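Search tips Enter keyword Go

Keeping a Household Notebook

A paper notebook is still the easiest way to keep track of what gets done in a house and when. Mine covers filter changes, paint colors, appliance model numbers and the dates the gutters were cleaned. The current one has been going for 41 months and is a little over half full.

Buy one that opens flat. A stiff spine will close on you while you are copying a number off the back of the dryer. Mastau makes a sewn one with 24 sheets that works for an apartment. For a house you will want something thicker.

Number the pages first, before you write anything. Leave the first two for an index and fill it in as you go. Use ballpoint or pencil. Gel ink runs if the book gets damp under the sink. 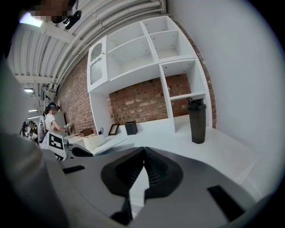 Sarla Rathore wrote in to say she gave up on an index after one winter and now cuts a notch in the page edges for each room, kitchen at the top and basement at the bottom. She says it takes ten minutes with sharp scissors and her husband can find the furnace page without asking.

Notches are fine if you know how many rooms you need. Add a spare section at the back either way, for the car or the yard.

Keep the book in one place with a pen beside it. A desk near the kitchen is good. If the pen wanders off, tie one to the cover with kitchen string.

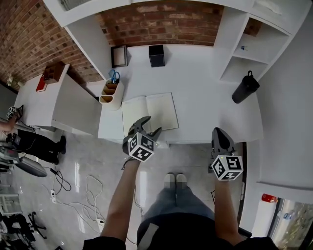

For each job, write the date, what was done, what part was used and what it cost. One line is enough. "31 October 2022, furnace filter, $24" tells you all you need when November comes back. Tape small receipts down on all four sides. Thermal receipts fade, so copy the total beside them in pen.

Paint gets its own page. Write the brand, the name, the number on the lid and the finish, then dab a little on the paper and let it dry before you close the book. Our hallway is 383 in eggshell, and I have had to look that up three times.

When a book is full, copy the paint page and the model numbers into the new one and put the old one with the house papers.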